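Re: [Jultton-social] Tea money, mug or tub?

On a wet October evening, another member wrote:
> Can we please settle where the tea money goes? I never know
> whether to use the mug or the tub, and the last shop at Grinero
> left us 2 short.

Dear all,

Thank you for raising this, and sorry for the muddle — I should have written sooner. Tub for notes, please, and the black mug is for drinking from, as it always was.

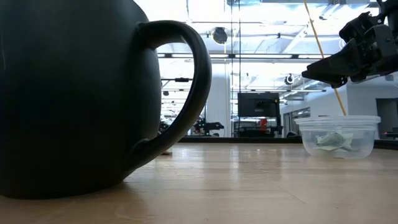

The mug and the clear tub on the big table.

I know folded notes are a nuisance to sort, and I do it myself often enough, straight from the pocket. If you could flatten yours first I'd be ever so grateful. 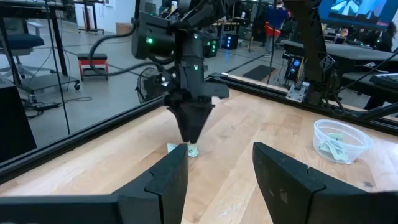

Once we reach 100 I'll take it over to Kisten and pay off the biscuits, and anything left can go towards the Gosling outing, which I'm very much looking forward to.

What to do with your money

1. Flatten the note and put it in the tub, even if you're in a hurry.
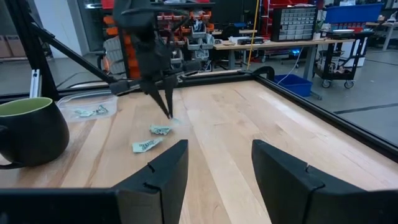 2. Write your initials on the sheet by the kettle, with the amount.

Coins are welcome too, of course, though I'd love a few days' warning before anybody empties a whole jar on me!
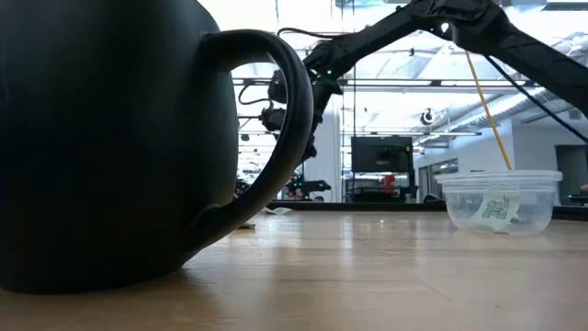

I'll be in from 16 hundred hours if you'd like to pay up and have a natter.

Warmest wishes to you all,
Your tea person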